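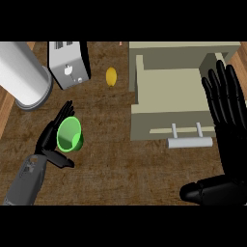

Teaching a two-armed robot kitchen chores from home: tips I wish I'd had taped to my monitor

December 2018

I've been doing remote demos for a while now, mostly kitchen stuff in the simulator, and my inbox keeps filling up with the same questions from people just getting started. So here's everything in one place. It's a household tips page, so I'm going to treat this like any other household job - you can do it the annoying way or you can set yourself up a bit first.

My setup is nothing fancy. A headset, a pair of Lindqvist gloves, and the Boslow kitchen pack, which has the toaster and the little cabinet with the bar handle and all the cups. If you use something else most of this should still carry over.

Before you put the gloves on

Clear a space you can swing both elbows in. I mean really swing. I cracked a knuckle on a bookcase in my second week and the robot, of course, copied the flinch. That demo went straight in the trash.

Sit or stand, but pick one and stick with it for the whole batch. If you do half your cup pickups from a chair and half on your feet, the arms come in at two different heights and the robot has to make sense of both. I stand for anything with the cabinet and sit for tabletop work.

Calibrate with your hands flat, then again with your hands in a loose fist. The flat one everybody does. The fist is what gets your thumb right, and with five-fingered hands the thumb is most of the job. If yours looks like it's sticking out sideways when you think it's tucked in, stop and redo it. You will not get used to it. I tried!

Picking up a cup

Go in from the side with your hand open wider than you think you need, get the palm close, and only then close up. Fingers around the far side, thumb around the near side. New people tend to pinch at the rim with their fingertips, the way you'd pick up a teacup at your aunt's house, and then it slips the second they turn their wrist.

Close slowly. There's no feeling in my gloves at all, so I'm going entirely by eye, and I count "one, two" in my head between touching the cup and lifting it. That little pause also makes it much easier to find the grasp later when you're trimming clips.

Keep the cup level even when it's empty. You want the robot to learn the habit now, before anyone asks it to carry soup.

What to do with the other hand

This was my biggest problem for months. You're concentrating on the cup in your left hand and your right hand just wanders off. It scratches your nose. It waves. All of that gets recorded.

I park my spare hand open, fingers relaxed, well off to its own side of the table, and leave it there until I need it. Open is better than a fist, too, if the next step is a handle, because you've already done half the reach. Watch that it doesn't drift up close to your view and block what you're working on. I've hidden a good chunk of the cabinet behind my own fingers plenty of times, and then you're guessing where the edge is.

Drawers and handles

Bar handles are the friendly kind. Hook your fingers behind the bar and pull straight back toward your belly button, without squeezing. If you squeeze, your wrist wants to twist, and the drawer jams or pops open all at once.

Look at the handle before you reach for it! Tip your head down, find the bar, then move. Your view is part of the recording, and a demo where you're staring at the toaster while groping around for a drawer isn't much use to anybody.

If you miss, back off and come in again at the same speed. Don't scrabble. I keep the misses when the recovery is clean and dump them when it's messy.

Laying out the table

Leave yourself a good open patch of table between your two hands. That's your landing strip. Anything you'll hand over, set down or turn around wants to happen there, and if it's full of clutter you'll be knocking things over all afternoon.

Do leave some clutter farther back, though. A lemon, something big and awkward lying on its side, whatever you've got. A real counter has stuff on it. Move it all between demos, and I mean properly move it, a hand's width or more. For the longest time I only nudged things and my whole first Trellalton batch looked like the same kitchen over and over.

Round things roll, by the way. Let them settle before you hit record.

Keeping yourself sane

I do 9 demos, then take the headset off and drink some water. Past that I get sloppy and start rushing the release. My best session ever was back in July, up to 900 clips for the month with 834 kept, and I got there with short sets and a lot of breaks.

Name your files as you go. Task, hand, a number. Drukia will do it automatically if you let it, but its names all look alike and you'll hate yourself later.

And wipe the inside of the gloves with a barely damp cloth when you're done, then hang them up by the cuffs overnight. Don't put them on the radiator. The glue in the fingertips doesn't care for it.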